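Open day at Revemen, Jardine Road site – quick notes before I forget it all

Got there just after 10, which was too early, the tea urn was still heating. Parking is awful. Use the field behind the Zamar building, it's free and the walk is five minutes if the gate's open. It wasn't.

Sign-in, sticky badge, then straight up the back stairs. I'd booked for the papers and coverings bit, mostly for ideas for our own stand at Briltau in September. Sample room first. Long racks, 451 patterns on the books according to the leaflet, and a good half of them seem to be beige. Picked up a few swatches. Stripes nice, a fern one nice, a sort of mustard trellis that I went back to twice.

Then downstairs to the papered bays. Much better. You get a proper idea of a pattern once it goes up a wall and meets a corner, swatches tell you nothing about that. Spent most of my time at the strawberry one. Pink ground, big red fruit, little pink ones in between, white flowers with orange middles. Loud, but I liked it alot. It would carry across a hall.
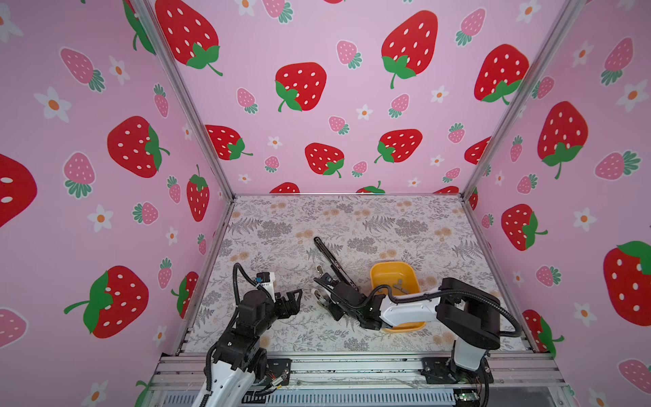 Strawberries on the back wall and both sides.
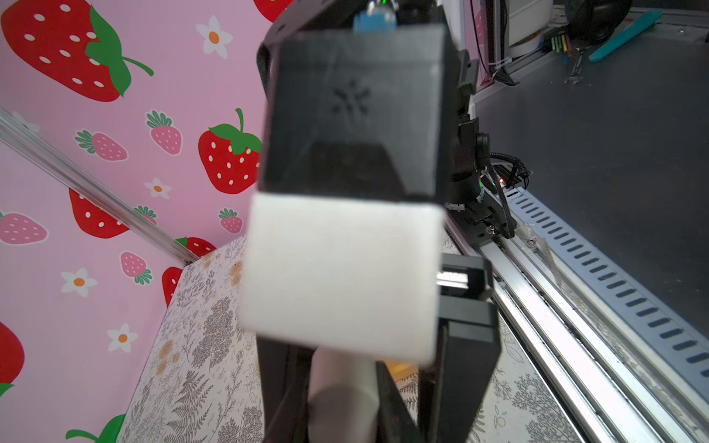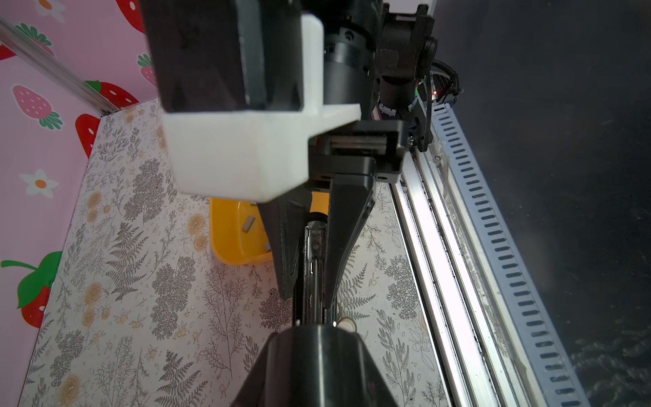
Floral paper on the table in this last one, yellow tray with the small grey blocks in it.

Asked about price. 59 pounds a roll for the heavier stock, less if you take a full box, and they'll cut short lengths for trade customers but you have to ring up, the website won't let you. Delivery is slow at the moment. Also asked if the pink fades – "a bit, in a south window" was the answer, fair enough.

Lunch was sandwiches in the canteen, egg or cheese, gone by half twelve. Talk afterwards on paste and lining paper ran over and I left before the questions. Regret that slightly, the bit on damp walls was useful and I only got half of it down.

Shop on the way out. Offcuts bin by the till, worth a rummage. Came home with two ends of the fern and a tube of border that doesnt match anything.

To do: ring for a strawberry quote, pattern no. 254 I think, check against the leaflet. Measure the stand again. Ask Briltau if we're allowed to paste or if it has to be pinned.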